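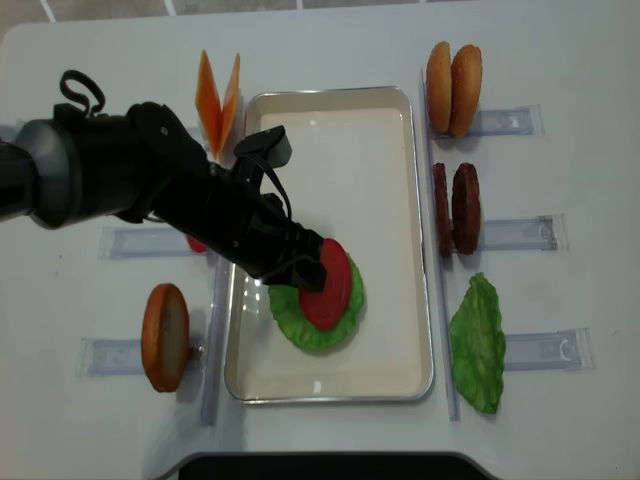
According to a reader going by Holler, an article on demonstration gathering ought to begin by admitting that most of the job is putting things back where they were. Fair enough, and I've moved that part up to the top for this version.

31 May 2025
By the Parus page editor

Demonstration gathering (people also say "demo collection" or, around our benches, just "recording") is the work of building up examples of a task so that a learning system can copy it. A person steers the arm through the job from start to finish, the computer stores what the cameras saw along with how the joints and gripper moved, and then everything gets set up again for another go. One complete run is called an episode. I've been doing this for a good while now and I still think it's a funny way to spend a working day, but I like it!

Resetting

So, resetting. After every episode the parts go back to their starting spots, and those spots have to vary a bit. If the tomato always starts in exactly the same place, the system can learn the place and pretty much ignore the tomato. I shift things by a finger's width here and there, and I turn the lettuce (lettuce never lies the same way twice anyway, which saves me some effort). On the sandwich task at Trukotau we recorded 124 episodes and kept 100. The rest went out for boring reasons, mostly a camera that had stopped saving, plus a few where the operator wandered off the agreed order.

The sandwich task

Building a burger is a popular exercise because it's easy to explain and surprisingly fussy to do. Flat things are hard for a two-fingered gripper. A slice lying on a table gives the fingers almost nothing to grab, so it helps a lot to stand the slices up on edge in holders, where the fingers can come down on either side and close. Clear plastic is what I'd pick for those, though opinions differ. Some teams prefer a solid color that the cameras can't miss, and I can see why: clear parts pick up glare and change their look whenever the lights do.

Letting go is the other half of it. A slice held upright has to end up lying flat on the stack, so the operator tips it over near the bottom and presses it lightly into place before opening the fingers. New operators nearly always open too early. I did it for my whole first week.

Cameras
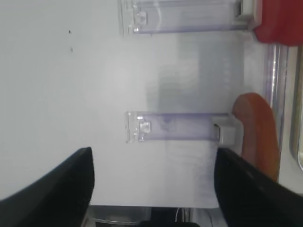
Most setups use at least two views. A fixed camera takes in the whole bench and is good for working out which step you're on, while a wrist camera rides along with the hand and gives you the last little stretch before contact, when the arm itself is often blocking the fixed view. The wrist view can be odd to look at when you review it on its own. For long stretches it may hold hardly any of the food, and then suddenly a slice fills the whole picture. Keep those stretches in! The system needs to know what the approach looks like as well as the grab.

Lining up the clocks matters more than having fancy lenses. If one camera lags behind the joint readings, the system learns to close its fingers at the wrong moment, and you can lose days looking for the cause somewhere else. I check the timing in the morning and again after lunch.

Mistakes worth keeping

There's a running argument about fumbles. The Te Moana notes, which a lot of us started from, say to throw out any episode with a missed grab. I disagree with that one. If the operator misses, backs up and gets it on the second try, that's a recovery, and a system that has never been shown a recovery tends to carry on as though it's holding something when it isn't. My own rule is that an episode can stay if the slip is fixed within 3 seconds. Longer than that and it usually turns into aimless poking.

Labels

Each episode gets a short line of plain text ("put the tomato on the lettuce," that sort of thing) and a mark for success or failure. We use 3 wordings per step so the system doesn't get stuck on one phrase. Write them right after recording, while you still remember what happened. The labeling section of this article is thin, I know, and I plan to fill it out in June once the new wordings have been tried on the bench.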